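How to Apply Thermal Paste and Thermal Pads to a Small Electronics Board

By Valentin Cozma

In this tutorial I explain how I put thermal material between a hot chip and its heat sink. I work mostly with small motor driver boards and single board computers, but the method is the same for a desktop processor. I learned it by making mistakes, and I will mention those mistakes where they belong.

If you have never done this before, please read the page to the end once before you open the case.

Why the chip needs help

A chip and a heat sink both look flat. Under a microscope they are full of small hills and valleys. When you press them together, only the tops of the hills touch, and the rest of the space is filled with air. Air carries heat very badly. Thermal paste or a thermal pad takes the place of this air.

The material should be as thin as possible and still fill the space. Many beginners think that a thick layer works better, and I thought so too. Metal conducts heat much better than any paste, so each extra bit of paste between chip and metal makes the result worse.

Paste or pad?

Use paste when the heat sink is pressed to the chip with screws or a spring clip and the gap is very small. Use a pad when there is a visible gap, or when one heat sink covers several parts of different height. On my Gellton driver board, the four power transistors are a little lower than the main chip, so I use paste on the main chip and pads on the transistors.

There is also liquid metal. It conducts heat very well, but it also conducts electricity, and it attacks aluminum. If one drop goes to the wrong place, the board can be dead in a second. I do not recommend it for your first attempts, and I will not describe it further on this page.

What you need

Thermal paste that does not conduct electricity
A thermal pad, if your board has gaps
Isopropyl alcohol, the strongest your pharmacy sells
Cloths that leave no fibers (coffee filters also work)
Cotton swabs
A plastic card or a wooden stick
A screwdriver that really fits your screws
Calipers, for measuring the gap
A small box for the screws

I use the gray paste from Cletel because the shop near me sells it. Any paste from a known maker will be fine for a small board.

Step 1. Switch off and wait

Disconnect the power. If the device has a battery, disconnect this as well. On motor driver boards there are large capacitors which stay charged for some time, so I wait 12 minutes and then check them with a multimeter before I touch anything. Follow your board's manual if it asks for a longer time.

Touch a grounded metal object, or wear a wrist strap. Do not work on a wool blanket.

Step 2. Remove the heat sink

Loosen the screws a little at a time, in a cross pattern. If you take one screw fully out while the others are tight, the heat sink tilts and can break the corner of the chip.

Old paste sometimes holds like glue. Do not pull straight up. Turn the heat sink gently left and right until it moves. If it does not move, warm it with a hair dryer for a minute and try again. I once pulled a processor out of its socket together with the heat sink, and I spent the whole Friday evening straightening the pins with a needle.

Step 3. Clean both surfaces

Take off the thick part of the old paste with the plastic card or the wooden stick. Never use a knife. Then put some alcohol on a cloth and wipe from the outside toward the middle, so that you do not spread the paste over the neighboring parts. Use cotton swabs for the edges.

Repeat with a fresh cloth until the cloth stays clean. Let the surfaces dry, and from now on do not touch them with your fingers. The fat from the skin is enough to disturb the contact.

Old pads often leave an oily film. It is hard to see, so look at the surface from the side under a lamp.

Step 4. Apply the paste

For a small square chip, put one drop in the middle, the size of a grain of rice. For a long chip, draw a thin line along the long side. For a big desktop processor, I make an X.

You do not need to spread it, because the pressure of the heat sink will do this. The exception is a bare chip without a metal cover. There every corner must be covered, and I spread a thin layer with the card.

Step 5. Cut and place the pads

Measure the gap first. A pad should be a little thicker than the gap, so that it is compressed when you close the screws. If it is much thicker, it will lift the heat sink away from the main chip, and then the main chip overheats while the transistors are nicely cool. This happened to me with the first Vlad board I repaired.

Cut the pad with sharp scissors while both plastic films are still on it. Remove one film, lay the pad on the part, press lightly, and only then remove the second film. Please check that you removed both. A forgotten film is the most common fault that people bring to our repair evening in Citevden.

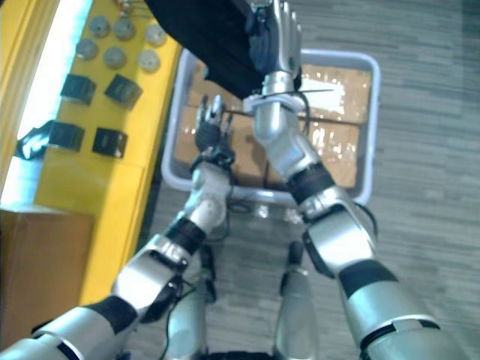
Step 6. Put the heat sink back

Lower it straight down, and do not slide it. Start all screws by hand with a few turns, then tighten them in the cross pattern, half a turn each time. Stop when you feel clear resistance. If your screws have springs, tighten them until they reach their end position.

When you have to lift the heat sink again for any reason, clean everything and begin from Step 4. Used paste traps air bubbles.

Step 7. Test under load

Connect the power and let the device run without work for 3 minutes. Write down the temperature. Then give it a real task and write the temperature down again when it stops rising. For a driver board, I run the motor at 500 turns per minute first and go to 1,000 only if the first value looks good.

If the temperature jumps up within a few seconds, switch off. In most cases the heat sink sits crooked or a film is still on a pad.

How often to repeat it

Paste dries slowly. I check my own boards every September, when I clean the dust from the fans, and I change the paste only if the temperatures are higher than those in my notebook from the year before. Pads can stay for many years if you do not open the device, but once a pad is torn, replace it with a new one of the same thickness.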